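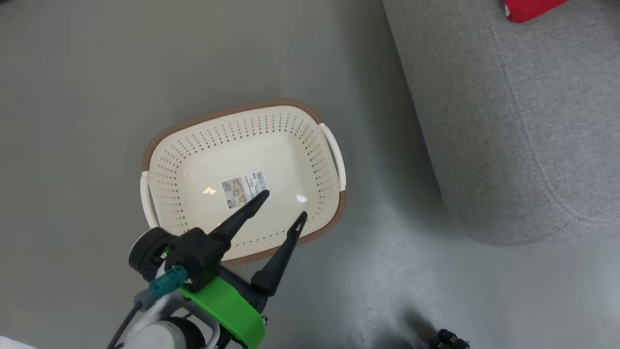
A plastic storage basket with perforated sides and a loop handle at each end.

Storage basket

A storage basket is an open container for keeping household stuff together, and I've been writing up the entries on them for this home encyclopedia since February. The oldest kinds were woven from willow, reed or grass. My favorite is the Relholm basket, a deep willow type from the river town of the same name, where the yearly fair once sold 1,915 of them on a single Sunday (I'd love to have seen that!).

Molded plastic came along much later. It's light, it's cheap and you can hose it down – try that with willow and you'll be sorry by spring. Makers often borrow the old look anyway, with a pattern pressed in to suggest weaving. Holes in the sides let air through and save on material.

Oranuch Klinhom's survey of the Jerlow market lists 200 styles, sorted by handle. I find her system a bit fussy – she splits loop handles into four groups – but it's the one most collectors use, so I've stuck with it here.

See also: Crate; Hamper; Trug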